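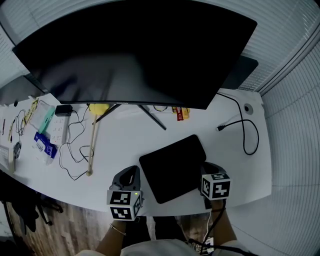 Workstation Setup at Purkdale: Progress Report

Report date: 06/02/2024
Prepared by: Maj-Britt Lundgren, Prernedstead Learning Center
For: The Massawe Fund, small equipment grants

Purpose of the grant

The grant pays for the refitting of the study office at our Purkdale site, so that adult learners who have no computer at home can use one there. The application covered desks, monitors, power at each desk, and a basic clean-up of the room. This is the second report. The first was sent in December and dealt mostly with the lease and the blinds.

Work done in this period

The old carpet was taken up and the floor repaired. The white desks were delivered in two loads, the second one late, and all of them have been put together. The window blinds are up. They are plain white horizontal slats, as quoted, and they cut the glare that was the main complaint from the evening group last year.

The larger monitors stand on their own two-legged black stands. We had thought of using wall arms, but the windows take up too much of the wall and the landlord did not want holes drilled near them. The stands take more desk space than arms would. A learner can still fit a mouse pad and a notebook in front of the screen, although people who work with large folders have asked for the desks at the end of the row.

A technician from Stalano checked the wiring on the first visit and moved one of the wall outlets. Stalano's invoice for that visit has been paid and a copy is in the finance folder.

Cables and power

This part is behind. The desks have a round grommet near the back corner for cables to pass through, but so far most of the cables are still lying on top. At the desk we use as our test station there is a white power strip on the surface, a small black adapter with its cords in a tangle, and a long black cable that comes down from behind the monitor and ends in a plug that is not connected to anything. The other desks are in similar condition.

The plan is to mount the power strips under the desktops and run everything down through the grommets. We priced trays for this and they came to $373 for the room, delivery included. That is $130 more than the line in the budget. I would like to cover the difference from what was left over on flooring, and I need the Fund's agreement before I place the order.

Loose items

The desks have been collecting things during the work. The test station has a teal-and-white plastic container, a red and yellow package, and a long wooden stick with something round and yellow on it, all sharing space with the cords. None of this was bought with grant money. We will put a shelf unit by the door for odds and ends and ask people to clear their desk when they leave. The shelf unit was donated and only needs new feet.

Use of the room so far

The room has been open to a small number of learners on a trial basis. The comments we have had so far are these:

The screens are large enough to read without leaning in, and two learners with poor eyesight asked whether the text could be made bigger still. It can, and we have written out the steps on a card.

The chairs are too low for some of the group. These are the old chairs and were not part of the application.

Several people said they were nervous about moving the mouse or keyboard because of the cords. This should go away once the trays are in.

Spending

Desks, monitors, blinds and flooring are complete and paid. Flooring came in under the quote — the repair was smaller than expected. The cable work is the only equipment line still open. The full statement is attached as a separate file.

Next steps

1. Order and fit the cable trays, once the budget change is approved.
2. Move the power strips off the desktops and label the plugs at both ends.
3. Clear the desks and set up the shelf unit.
4. Open the room on the normal timetable.

I expect the first 3 items to take two weeks from the date of approval. Fitting will be done outside teaching hours, so the trial group can carry on as it is. Please send any questions about the cable quote to me at the Prernedstead office.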